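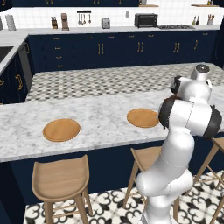 The simulated kitchen in Cirnel, with the arm at the island and two plates on the counter.

Print this page | E-mail this review
Reading time: 2 minutes

Sterkora Statex hand controller, with Cirnel kitchen scenes

The Statex is a handheld controller for teaching an arm by remote control. You hold it, squeeze the trigger, and the arm in the simulator follows your wrist. Each run is saved as a demonstration you can train on later. I used it for most of November with Cirnel, the simulator Sterkora sells alongside it.

Setup took 90 minutes, most of it spent on the driver. The manual skips a step: you have to close Cirnel before you pair the controller, or the left and right axes come up swapped.

My test task was moving a plate from one spot on the island to another. I recorded 100 runs. The first dozen went in the trash. The arm follows small motions well, but turning the wrist past a certain point makes the elbow swing out, and you have to let go of the trigger, reset your hand and start again. The far plate was harder than the near one. Depth is difficult to judge on a flat monitor, and the raised rims on the plates give you very little room to be sloppy.

The kitchen is a good one to practice in. It has marble counters, navy cabinets, bar stools along the island and a full row of appliances at the back. The busy floor pattern bothered me for a day and then I stopped noticing it.

Playback is the best part. You can trim the dead time off both ends of a run and tag it as good or bad with one key. Export is slow. The file format also opened in Parry, my usual training software, after I renamed two fields.

The battery is the weak spot. It needed charging by lunch every day, and the cable is too short to use while plugged in.

I would buy it again for tabletop work. For anything that needs two hands, wait for the paired version.

Rating: 4 out of 5

Contact | Copyright, all rights reserved | Back to top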